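Varnar park path to get a name, eventually

The town of Varnar has spent 2 years and $2000 trying to name a footpath, and in April it will try again.

A public ballot drew 600 votes, which the parks office called a strong turnout. Lill and Mirel finished level. Both are old names for the same stream - now a pipe - and supporters of each say the other is a misspelling.

A runoff was planned, then dropped when the forms were printed with Lill on them twice. 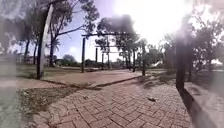
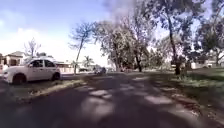

Torkedent, the sign company hired for the job, says it has the posts ready and would like to be told how many letters to expect. Ballots for the new vote can be picked up at the town library until 5 p.m. on the last day of the month. Pencils are not provided.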